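Yáñez Building, yearly fire and escape check
Inspected by: Fedir Hrynyshyn
Present for the tenants: Nadhirah Pangaribuan
Date: March 28, 2005
Marks used: OK / ATTENTION / NOT OK. My comment is under each point.

1. Main staircase free from top to bottom: ATTENTION
The stairs themselves are free. On the second landing there were three boxes of printed paper from Jelteck. They were moved while I was there, but the same remark is written in the December report, so please find them a permanent place.

2. Street door opens from inside without key: OK
The handle is stiff. It needs a little oil.

3. Rear door opens from inside without key: NOT OK
The upper bolt was closed and I could not reach it without a chair. The building is from 1833 and I understand that the door is protected, but the bolt is not original and can be taken off. Mr Gaete must confirm in writing when this is done.

4. Distance to nearest exit: OK
From the desk farthest away on the upper floor to the stair door I measured 41 steps, walking normal. The way has one turn and is easy to find.

5. Extinguishers in place, seal not broken, service label readable: ATTENTION
Ground floor good. Upper floor good. In the cellar the label has become wet in the past and the date cannot be read. Treat it as not serviced and call Lastach.

6. Alarm heard in all rooms with doors closed: ATTENTION
In the toilets beside the kitchen it is very weak. Nadhirah stood inside and she first thought it was a telephone from the street.

7. Emergency lamps, test with the mains off: OK
All stayed on for the whole test. The one over the cellar steps is dirty.
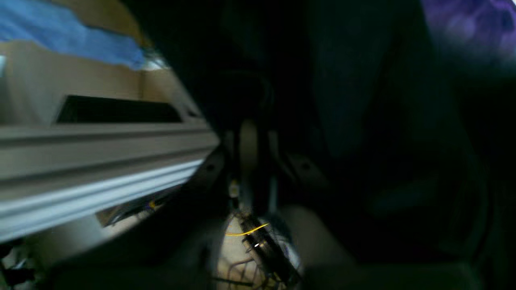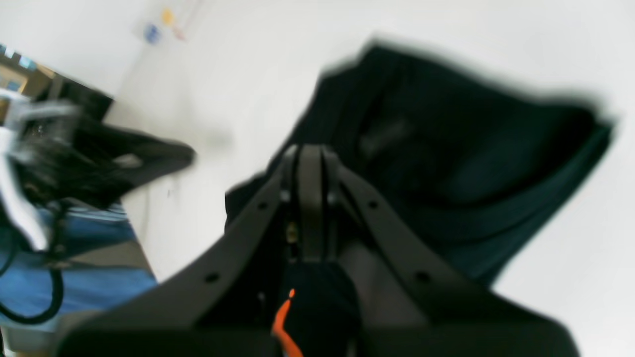
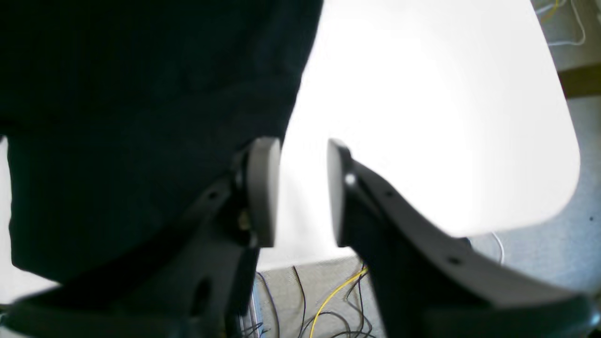
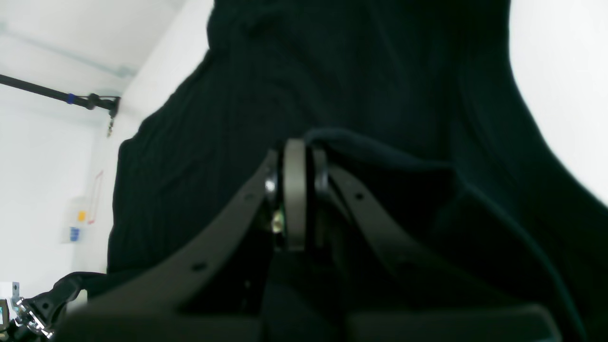
Photos 1 to 4: close views, Room 7. Cables at lower left in photo 1.

8. Kitchen: ATTENTION
Fire blanket is hanging behind the curtain. Hang it beside the door, where a person can take it on the way out. The toaster stands under the wooden shelf, please move it also.

9. Extension leads not connected one into another: NOT OK
In the front office, two leads in a row feed the heater. A heater must go directly in the wall socket. Mr Alarcón removed them the same morning, but I leave the mark until the next visit.

10. Boiler room, nothing stored: OK
Much better than last time. Thank you.

11. Papers: ATTENTION
The evacuation plan on the ground floor still shows the old wall of the Prarnano office. The list of keys is complete. The insurer asks for the log of alarm tests and I found no entry after December.

12. Meeting point known by the tenants: ATTENTION
I asked five persons and received two different answers. The correct one is the gate of the churchyard, not the car park.

To be finished before the next visit: points 3, 5, 9 and 11.

Comments received

Wenceslao Gaete: The bolt is removed. I kept the screws. The plan will take longer as the drawing is with the architect.

Benjamín Saavedra: For point 6, a second sounder with cable will cost 170, fitting included. Can I order?

F. Hrynyshyn: Yes for the sounder, if the owner agrees with the price. For the plan, you may correct the wall by hand for now and sign beside it.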